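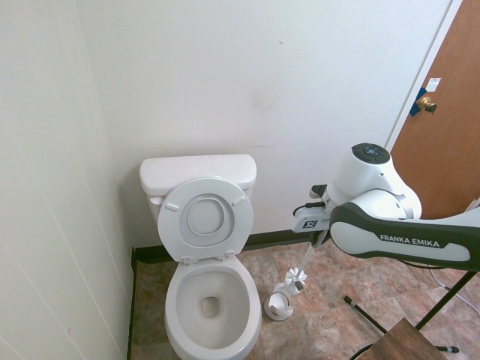 A household toilet with the lid raised. Cistern rebates in Westness open next month.

Westness council extends water rebate to older cisterns

25 September 2020

Westness council has voted to extend its household water rebate to single-flush cisterns, after metering in the Todside supply zone showed overnight demand above the design allowance.

The zone draws from the Tremance reservoir through a single trunk main. A night-flow study completed in July covered 307 properties and found that leaking inlet and outlet valves made up a larger share of the loss than faults in the street mains. Flow was logged at each property boundary between 2 am and 4 am, when normal use is lowest.

"A worn outlet washer can pass water for months without being heard," said network engineer Chiamaka Ugwu. "It shows up in the night figures well before it shows up on a bill."

Under the revised scheme, owners can claim the cost of replacement valves or part of the cost of a dual-flush cistern. Work must be done by a licensed plumber and the invoice lodged within 9 weeks. Tenants may apply with the owner's written consent.

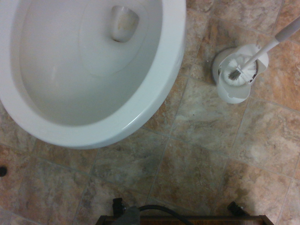

Pressure changes in Todside

The council will also fit pressure-reducing valves at 4 points on the Todside network. Contractor Mahmoud will carry out the work at night, with some 2 hours of interrupted supply at each location. Residents will be notified by letterbox card.

Councillor Darnell Mercado voted against the extension, arguing that the money should go first to renewing the trunk main. Ms Ugwu said the main was programmed for inspection and that a condition report would go to council when complete.

Rebate forms are available from the Westness customer service desk.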